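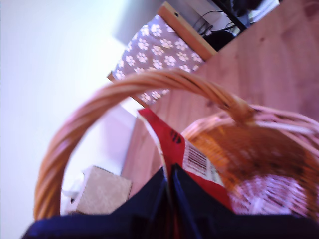
Shops > Grustden > Store checks > Opening round

December, by the Stosum shift office

Opening check, sales floor and back room. Start 6:40, finish before doors open.

1. Entrance mat flat, no curled corners. OK.
2. Hand baskets: handles firm, no sharp ends of cane. Two were scratching, I put them aside for repair.
3. Main aisle 1200 mm free. Not OK at the tea shelf, only 875 mm because of the Achari display. Moved it, measured again, OK.
4. Fire extinguishers, 9 pieces, seals in place. OK. The tag on number 4 is hard to read, please write new one.
5. Emergency exit opens with one hand. OK, but it makes noise.
6. Dresodis fridge, door rubber clean. Small tear at the bottom, same as last month.
7. Packets past date removed from low shelves. Done.
8. Ladder feet. One is worn. Do not use until changed.

Score 81 from 100. Points 3 and 8 to be checked again by the evening shift.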